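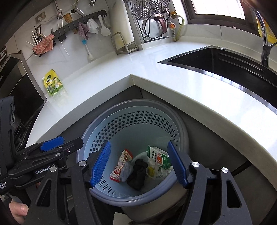
Round basket, pale blue with grey-blue rim, in use under a corner counter.

Esamex Round Basket "Arthur"

Arthur is an open plastic basket for small waste and for all the things which collect on a counter during the day. It has no lid. You drop in a snack wrapper, an empty box or the clear plastic from a package, and later you carry the whole basket to the big bin.

The body is pale blue and the thick rim is a little darker, a grey-blue. A broad band of six-sided holes goes around the upper part of the wall, and under it the wall is solid and smooth. Small crumbs stay in the basket at this height and do not fall on the floor.

Where to put it

Many customers keep Arthur under the inner corner of an L-shaped counter, where a square bin is often in the way of the feet. The round form lets you turn it as you like. Please leave enough free space above the rim, so the hand can come in easily. It also works well beside a desk or in a laundry room - we have one next to the packing table in our Dolbridge store, and it is emptied at 9 in the morning.

Care

Wash by hand with warm water and normal dish soap. For the holes a soft brush is best. Do not put the basket in the dishwasher and do not stand it against a heater. It can be used with a bag or without. If you use a bag, fold it over the rim to the outside.

Please note

Arthur is not made for liquids. Empty your cups before you throw them in. Hot ash and broken glass should also not go in the basket.

Ordering

Sold as one piece or in a set of 2. Baskets in a set come one inside the other, with a sheet of paper between them - please remove the paper before use. Orders are sent from our warehouse in Undport. Unused baskets can be returned within 14 days, and the customer pays the return shipping.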